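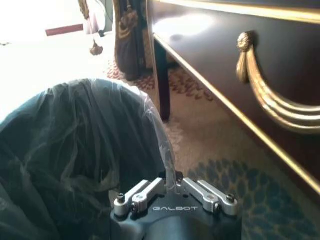
**Frida Hafþórsson**
*Guest Rooms Lead, Laxdal House, Dillstead*

## Section 6: Lining the Trash Can Beside the Desk

Every guest room at Laxdal House has a trash can near the writing desk, and I do hope you'll take your time over it, even on a busy morning when the whole hallway seems to be calling your name! We use the thin, dark, see-through liners. They come 50 to a roll, and the rolls are kept on the shelf outside the linen room.

1. Slide the can a little way out from the desk so you have room for your elbows.
2. Tie off the old liner and lift it out slowly. If it feels heavy, hold a second bag underneath (Oluf Kragh taught me that one, and my shoes have been grateful ever since).
3. Wipe the inside of the can with a damp cloth and dry it.
4. Shake the new liner open and lower it in, then press it gently toward the bottom with the back of your hand.
5. Fold the top edge out over the rim, all the way around, with 3 inches hanging down on the outside.
6. Run a finger around under the fold to let the trapped air out. A few soft wrinkles are perfectly fine.
7. Put the can back, leaving a hand's width between it and the desk.

> **Note:** If the liner is stretched tight across one side of the rim, ease some slack over from the other side. A tight liner slips in the first time somebody drops in a newspaper.

> **Caution:** The desk has a dark, glossy finish with a thin gold border, and it shows every scratch. Lift the can past it, please, and never drag it along the front. Watch the gold drawer pull too, with its tassel and curved bands, as a loose bag can snag on it very easily.

If you do find a mark on the desk, leave the polish in the cupboard and call Eetu Halonen on extension 372. He would much sooner come up and look at it himself, and he's always nice about it.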